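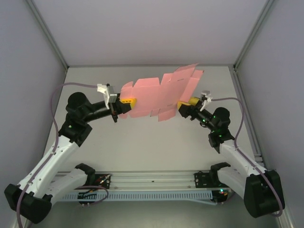 Echeverría
Lecturer, Sports Business

Handout 4: Gate money at a small club

Last time we looked at broadcast income. Most clubs below the top divisions get very little of it, so today we stay with tickets. The case is Driltivville, a soccer club that plays at Pisora Park.

Capacity: 2,453
Average paid attendance: 2,000
Season ticket holders: 950

Season tickets are paid for before the first game. The club has that cash in the summer, when there are wages to pay and no home games. Single tickets cost more per seat but depend on the weather, the opponent and the league table.

Note that paid attendance and people in the ground are different numbers. A season ticket holder who stays home still counts as paid, but buys no food and no program.
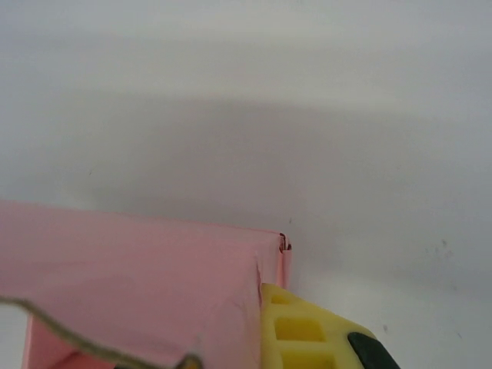 Pink box with a small tear at the corner

Now suppose the club raises the single ticket price and loses 100 buyers per game. To judge the change you need three things: the old price, the new price, and what each missing fan would have spent inside. Students often forget the third - it can wipe out the gain.

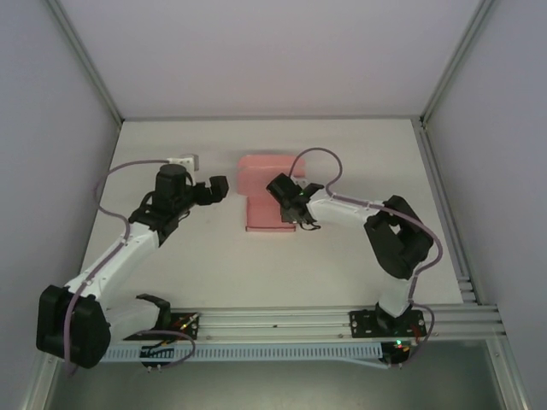
The same method works for season tickets, with one difference. A holder who leaves is gone for the full season, and many do not come back the year after.

For the seminar: read the Skestell case in the course pack and work out its break-even price. Bring your figures on paper. Problem sets are due in April, by noon.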